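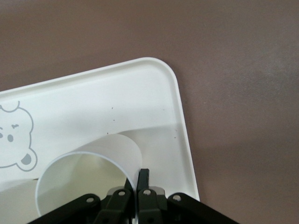

Refreshment Trays and Paper Cups: Frequently Asked Questions

Category: Visitor and Member Services > Refreshments
Last updated: August
Posted by Afaf Tarawneh, Member Services, Prerkenwood Community Center

The following answers apply to all groups using the refreshment stations at Prerkenwood Community Center, including room renters, children's programs and reading circles. Groups meeting at the Brodham annex should also read the last two questions.

Who may use the serving trays?

Any group with a confirmed room booking may use the trays. They are kept on the open shelf beside the service counter and do not need to be reserved. Groups expecting more than 100 guests must contact the service counter before the event so that additional trays can be set aside.

What kinds of trays are available?

The center provides white plastic trays with a raised rim. Trays with a bear drawing are assigned to the children's programs. Plain trays are assigned to meetings, classes and receptions. When the plain trays are all in use, adult groups may take bear trays, provided that no children's program is scheduled for the same hour.

Are paper cups included in the room fee?

Yes. Each booking includes one sleeve of plain white paper cups. Further sleeves may be purchased at the service counter. Cups are ordered by the case of 1000, and the center cannot supply printed or colored cups on request. Groups may bring their own disposable cups if they also take the used ones away with them.

May the cups be used for hot drinks?

The paper cups supplied by the center are intended for water, juice and other cold drinks. Hot drinks must be served in the mugs stored under the counter. Children's programs may not serve hot drinks at any time.

How should cups be carried on a tray?

Empty cups may be carried upside down in short stacks. Filled cups should be carried upright, in a single layer, and no more than three-quarters full. A paper cup weighs very little and tips over easily when the tray is lifted at an angle, so both hands should be used. The rim of the tray will hold back a small spill but is not deep enough to contain a full cup.

What should be done with used cups at the end of a session?

Each group is responsible for clearing its own tables. Please follow these steps:

Empty any remaining liquid into the sink. Do not pour it into the waste bin.
Place used cups in the bin marked Paper Cups. Cups left lying on a tray are treated as used, even if they appear clean, and must be discarded.
Wipe the tray on both sides with a damp cloth and return it to the shelf, face up.
Wipe the tabletop and check the floor beneath it.

Rooms must be cleared before the end of the booked period. A cleaning charge may be applied to groups that leave trays or cups behind.

Can the trays be washed in the dishwasher?

No. Trays are to be washed by hand with warm water and mild dish soap. Scouring pads and bleach must not be used, particularly on the bear trays, where they can damage the drawing. Trays that are stained or cracked should be handed in at the service counter and should not be returned to the shelf.

May trays be used for crafts or painting?

Serving trays are reserved for food and drink. Craft trays are kept separately in the activity room cabinet. A serving tray that has been used for paint, glue or clay will be withdrawn from service, and the group will be asked to pay for a replacement.

May trays be placed directly on the tables?

Yes. No mat or cloth is required. Please lift trays when moving them, as sliding may leave marks on the matte tabletops.

Do the same rules apply at the Brodham annex?

With one exception, yes. The annex has no sink in the meeting room. Leftover drinks must be carried to the kitchen at the end of the hall, and trays are washed there. The kitchen key is signed out by the group leader from Osvaldo Marras at the annex desk.

Whom should I contact about supplies or damage?

For cups, trays and cleaning materials at the main building, please call the service counter at extension 2843. For supplies at the annex, please speak with Osvaldo Marras. Questions about cleaning charges should be sent in writing to Cosimo Parisi, Facilities Office, with the name of the group and the room used.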